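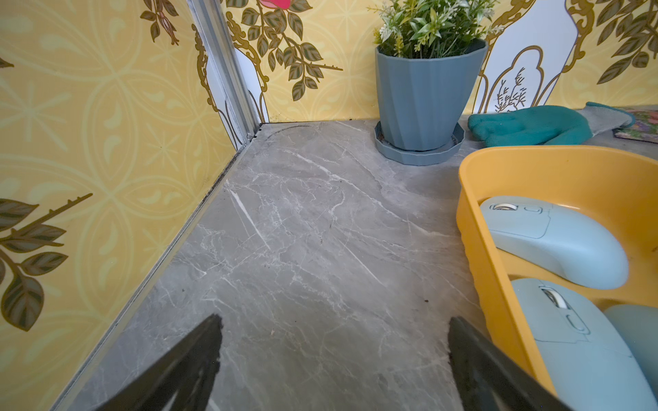
Corner Counter Guide: Frequently Asked Questions
Last updated 27 June 2020

What is the corner counter?
It is one short counter with a marble pattern, used for two kinds of work: small plant jobs and small desk jobs. Many of our readers at Adine live in apartments and have only one free surface, so they asked us how to share it.

Can I keep a potted plant on the counter all the time?
Yes, if the pot has a saucer. Put it against the back wall and lift the saucer once a week to wipe under it. Water can stay there a long time and you will not notice it.

How do I clean the line between the counter and the wall?
Use a soft old toothbrush with warm water and a little dish soap. Brush along the metal strip, not across it, and dry it with a cloth. If the dark line does not come out after two cleanings, the sealant is probably old and must be replaced. The Wallance sealant needs 30 hours before you put anything near it.

Is wallpaper a good idea behind plants?
It depends on the paper. A washable one is fine. We used the Villalobos floral paper, and one roll was enough for the back wall. Please do not spray the leaves close to it — carry the plant to the sink and spray it there.

Where do I put the garden things?
In a row at the back, so the front stays free. Lay the gloves flat and leave the seed packet where you can read it. The trowel should be brushed clean before it comes to the counter. Very small items can go on a wall shelf.

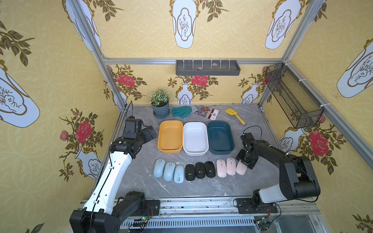

The back row: plant, gloves, seed packet and trowel.

Do I need a basket too?
It is useful but not necessary. A wire-mesh basket can be fixed to the side wall with cable ties. We keep light things in ours, for example string and plant labels.

Can I use a computer mouse on the same counter?
You can, but finish the plant work first and wipe the surface. Soil is bad for the scroll wheel, and small grains go easily into the line between the two buttons. Clean this line with a dry cotton swab. A matte mouse also shows finger marks less than a shiny one, in our experience.
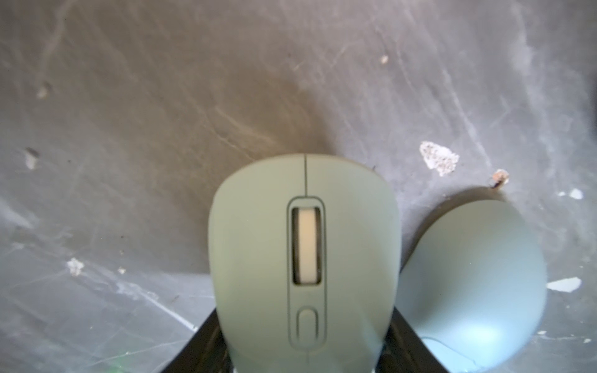 Which seeds can I start here?
Most small flowers. In September we send a list of 17 kinds to everybody who receives the Uromero letter.

Can I get the guide on paper?
Yes. We printed 400 copies and 191 are still here. Write to us with your postal address and we will send you one.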